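How to Date a Pressing from the Runout

Sellers will tell you any record is a first pressing. The record itself is less excitable. Look at the blank band between the last groove and the label, where the plant scratched or stamped its codes.

1. Tilt the disc under a desk lamp until the etching shows up. Overhead light is useless.

2. Copy both sides exactly, dashes and squiggles included. On Basevden singles a trailing 2 means a second cut, whatever the sleeve claims.

3. Check the label address. Amitz moved offices in November and changed its labels 5 months later, in no great hurry.

4. Compare with a discography. Anjani Manurung's Ginting list covers nearly 700 titles and is only rude about 12 of them. 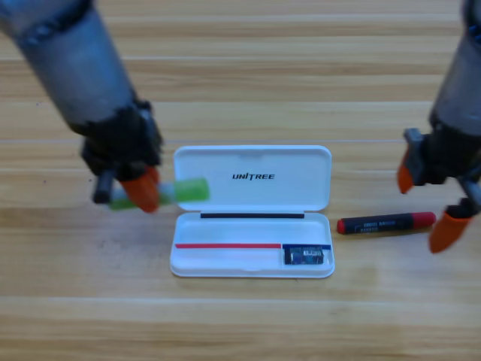 Write your findings on a card and keep it with the record, never on the label. Previous owners loved a ballpoint, and their initials now live forever on my Prinamwood promos. Card also takes color well: a green highlighter over the matrix number lets you spot a confirmed first pressing while flipping through the crate. Leave the doubtful ones plain – you will have plenty.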